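From: Lieselotte Rieger
To: Old House Repairs list
Date: Jul 29, 2011
Subject: Re: [oldhouse] Lining paper – do we really have to?

Morning all,

Ladan asked a plain question and has had 13 replies, most of them concerning Guoqing's stairs. I'll try to answer what she asked, and then I'm afraid I'll say something about the stairs as well.

Brick pattern: 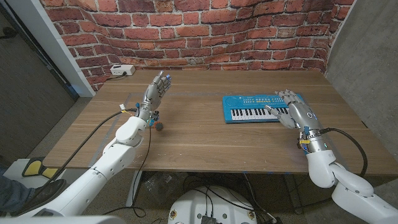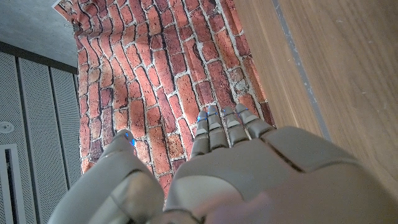
Right. Ladan wrote:

> We've got the back bedroom stripped at last (Yuzhen, you were right
> about the steamer, I take back everything I said in February). The
> plaster is sound on three walls and a bit of a moonscape on the
> chimney breast. I want to do the chimney breast in a brick-effect
> paper, because the real bricks behind it are horrible and I've seen
> them. Parisa says line it first. My brother-in-law says lining
> paper is a racket got up by people who sell lining paper. The
> room is 110 years old and so, by the feel of things, is my back.
> Do I really have to line it? And if so, which way do I hang it?
>
> Ladan Zamani

Yes, you have to line it. I've lived in this house for long enough to have tried it both ways on the same wall, and the second time was a good deal more expensive than the first. Old plaster drinks paste at different speeds in different places. Where there's filler it drinks like a camel, where there's old gloss it doesn't drink at all, and your nice new paper is left to sort out the argument. Lining gives it one surface to stick to. Your brother-in-law may well be right about the racket, but it's a cheap racket compared with most.

Hang it sideways, so the joins in the lining don't fall behind the joins in the top paper. People will tell you this doesn't matter. They're often the people who hung theirs upright and can't face doing it again. Butt the edges, don't overlap. If you're left with a gap the width of a matchstick, fill it and rub it down when it's hard. Then leave the whole wall alone for two days. I know it looks ready after one.

Size the plaster first. Thinned paste will do. Parisa Soltani swears by the ready-mixed stuff from Cestosen and I've nothing against it except the smell and the lid.

Now the brick part, which Ladan didn't ask about but will wish she had. A flowery paper forgives you. Leaves go in all directions and if your third length is a shade off, it's just a slightly drunk leaf. Bricks are laid level and everybody who has ever stood in a street knows it. So:

Don't start from the ceiling. Yours won't be level. Mine drops by the depth of a thumb between the door and the window, and we've agreed not to discuss it. Draw a level line across the chimney breast at roughly eye height, put a mortar line on it, and let the top and bottom fall where they like. You'll have a sliver of brick at one end of the ceiling line and most of a brick at the other. A narrow strip of plain coving hides a lot of this, or you can hang a picture and stand in front of it when people call.

Start in the middle of the breast and work outwards. Use a plumb line for the first length, and again after you turn each corner, even if you think you don't need it. Especially the corners. An outside corner on an old chimney breast is seldom straight from top to bottom, and if you wrap a full width round it the courses will start to climb. Wrap a couple of inches, cut, and hang a fresh length over it, matching the mortar by eye.

Buy one more roll than the chart tells you, all from the same batch. Mine were all batch 738 bar one, which I didn't check, and there is a stripe behind my wardrobe that looks as if it was built by a different firm.

Touch in the mortar at the joins with a bit of watered-down emulsion on a child's paintbrush. Pale grey, never white. White edges show up as soon as you put a lamp on.

As for tools, I've had a Pludis seam roller for years and it's fine. Go gently with it on anything embossed or you'll have a row of flattened bricks down every join. The Dranska brush that Yuzhen Tan recommended last winter sheds. Sorry, Yuzhen. I was picking bristles out of the landing until Easter.

And Guoqing. Thirteen stairs, each a different height, is not a fault in the house. It's what happens when a house has been sinking at one end since before any of us were born. Please stop planing them. If you do level the treads you'll only have to deal with the bottom step, and from what you say it's already nearer to being a kerb. Put a decent runner on it, paint the nosing a light colour and get on with the bathroom, which I gather still has no door.

Has anyone got a use for half a tub of border adhesive? Opened, but only the once. Collection from me, any evening bar Thursday. I also have the long pasting table back from the Wei house, with one leg that needs watching.

Lieselotte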